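十一月に入ってから、日記をさぼり気味だった。書くことがなかったというより、書こうとすると仕事の愚痴になるので避けていたんだけど、今日はもう愚痴でいいから書く!

朝いちばんで、Celtachから例のブラケットの見積もりが返ってきた。溶接まで済ませた状態で納めてもらう案のほうで、単価だけ見ると今までより高い。高いんだけど、うちで溶接して、検査して、また棚に戻して……という手間を足していくと、たぶんそんなに変わらない。問題はこの「たぶん」を課長がすごく嫌うこと。去年も同じような話を持っていって「たぶんで判は押せない」と返されたので、今回はちゃんと工数を拾って表にした。おかげで午前中がまるごと消えた。

表を作っていて気づいたのが、最小ロットのこと。見積もりの下のほうに小さく、100個からと書いてある。うちが一回に使うのは25個なので、四回分を抱えることになる。棚、ないよ。あの通路の奥の棚はまだ前のモデルの部品でいっぱいで、誰も捨てる判断をしてくれない(私もしてない)。分納にできるか聞くメールを書いて、ちょっと言い方がきつい気がして書き直して、結局最初の文に戻して送った。こういうところに時間を使うから帰りが遅くなるんだよなあ。

昼は食堂でThắng Tônさんと一緒になった。向こうは生産技術なので普段はあまり席が重ならないんだけど、Trurnnessの立ち会いの帰りだとかで、めずらしく昼のピークに来ていた。治具の話を聞いたらこれが面白くて、位置決めのピンを2本にするか4本にするかで、先方と半日やりあったらしい。4本だと安心に見えるけど、部品のほうが少しでもねじれていると入らなくなる。それで現場の人が木づちで叩く。叩くとピンが曲がる。曲がったピンで決めた位置なんて、もう何の位置だかわからない、と。私はかつ丼を食べながら「なるほど〜」しか言えなかったけど、あとで考えたら、うちのブラケットの穴の公差もまさにその話だった。Celtachに溶接まで任せるなら、ひずみをどこで測るかを先に決めておかないと、届いてから揉める。戻ってすぐ図面に赤を入れた。食堂の雑談が今日いちばん仕事になっている。

午後はAndeckとの打ち合わせ。画面越しで一時間の予定が、梱包の話だけで一時間使った。通い箱にしたいのはこちらの希望で、向こうは段ボールのままがいい。箱を返す便のお金をどっちが持つか、という一点なのに、どちらもそれを口に出さないで、箱の強度とか積み方とか、まわりの話ばかりする。途中で私が「返却便は、うちの定期便に載せられるか調べます」と言ったら急に空気がゆるんで、残りは五分で終わった。最初に言えばよかった。でもこれ、調べますと言っただけで、載るとは言っていない。物流のほうに聞いたら、案の定「重さによる」とのこと。箱の重さ、まだ決まってないんですけど。

あと、D'Souzaの納期遅れの件。塗装ラインが止まっていて、来週頭の分が間に合わないかもしれないと電話が来た。電話をくれるだけありがたい。前の会社では、届かなくて初めて知るのが普通だったから、この手の電話にはついお礼を言ってしまう。隣の席の後輩に「なんで遅れるのにお礼言うんですか」と聞かれて、うまく説明できなかった。早く言ってくれれば順番を入れ替えられる、それだけの話なんだけど、順番を入れ替えるのがどれだけ面倒かを知らないと、ありがたみも伝わらないのかもしれない。で、実際に入れ替えた。組立の班長さんにはちょっと嫌な顔をされた。明日、缶コーヒーでも持っていこう。
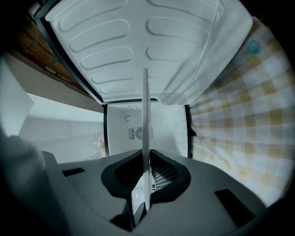 夕方になって、課長が表を見てくれた。思ったより真剣に読んでいて、段取り替えの時間をどうやって出したのか聞かれたので、現場の日報から拾いましたと答えたら「ふうん」と言われた。課長の「ふうん」はわりといい「ふうん」のときと、そうでもないときがあって、今日のはいいほうだと思う。思いたい。ただ、在庫が増えるぶんの置き場代が入っていないと突っ込まれて、それはその通りなので、明日足す。足したら負ける可能性もちょっとある。そのときは分納の返事しだい。

帰りがけにメールを見たら、Celtachからまだ返事はなし。朝のメール、やっぱりきつかったかなあ。「ご検討いただけますと幸いです」を最後に付けたから大丈夫だと思うんだけど。

家に着いたのが八時過ぎ。冷蔵庫に白菜が半分あったので、豚肉と重ねて鍋にした。ポン酢がほとんど残っていなくて、しょうゆと酢で適当に作ったら酸っぱすぎた。食べたけど。

明日やること。置き場代を表に足す、通い箱の重さの仮の数字をAndeckに聞く、図面の赤をThắngさんに一度見てもらう、ポン酢を買う。もう眠いので風呂に入って寝ます。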